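The Pegboard Wall: A Gallery

I've wanted a proper tool wall for as long as I've had tools, and this September I finally got mine up. A bunch of you asked for pictures after my last post (the one with the drawer of shame, where every screwdriver I own was tangled up in twine), so this page is my attempt at a gallery. I'm a talker, so the captions got long. Sorry to the folks who just wanted to scroll!

The panels are Zollero, the gray ones, and the hooks came in a big mixed bag of 200 from Hunau. I will never use 200 hooks. I don't know anyone who would. My neighbor Mieczysław Piątek took a handful for his bike stuff and you can't even tell the difference in the bag.

Where everything lives

My first layout was by size, big to small, left to right, and it looked like a hardware store and worked like a junk drawer. I kept walking to the wrong end for things. So I took it all down and started over by what I reach for while I'm working, and that's been so much better. Scissors go on the left. I cut with my right hand but I grab with my left, don't ask me why, and they hang with the blades down so I'm not reaching toward a point at six in the morning before coffee.

The black cup is for anything I pick up and put back ten times an hour. A screwdriver with a blue handle and a pair of orange-handled pliers are the regulars. I had the cup lower at first and kept knocking it with my elbow, so up it went, and now I can leave things sticking out of it at any angle I like. It's the one messy spot I allow myself.
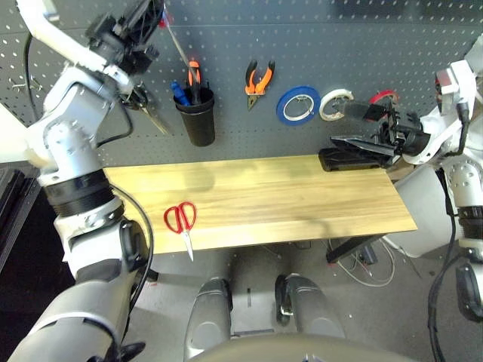
Tape was the hard part. I tried a dowel, which looked great and drove me crazy, because the roll I wanted was always the one in the middle and I had to slide the others off to get at it. Now the blue, the white and the red each get their own place in a row, and when one runs out the gap bugs me until I buy more. Blue is for labeling, white is for bundling cords, and red means "do not touch this, glue is drying." My nephews have learned to respect the red tape. Mostly.

The orange-and-black pliers get their own hook, jaws down, right next to the tape. I use those more than anything else I own. They used to live in the cup too, but two pairs of pliers in one cup just wrestle each other, and I'd pull out both every single time.

The bench

The top is a light wood with a streaky, kind of yellow grain that I fell for in the store. It came from Russo, a small lumber place out past the feed store, and Ottavio Dal Bello cut it to length for me while I stood there changing my mind. We settled on 39 inches deep at first, which is ridiculous, I couldn't have reached the wall without climbing on it! He talked me down, bless him, and I went home with something a normal person can lean across.

I gave it a coat of Nikance oil and then another one the next evening. It smelled like a salad for a week. I was worried it would go orange on me, the way my kitchen shelves did, but so far I'm happy with the color against the gray.

House rules

Only two, and I break both. Nothing gets hung in front of something else, and the bench gets cleared before I turn off the light. Flat things tend to drift to the back edge and stay there, I'm working on it.

Still to come

I want a second cup for pencils and markers, and I'd like to shift the whole tape row over by a few holes so I can squeeze in a tape measure. If you're planning a wall of your own, lay your tools out on the floor first and live with it for a day. I skipped that part and paid for it with a whole Saturday's worth of moving hooks around.

A few of you also wanted to know how I fixed the panels to the wall. I used spacers at the corners and one in the middle, so the hooks have room behind to swing in. Leave me a comment if you want the longer version and I'll dig out my sketches.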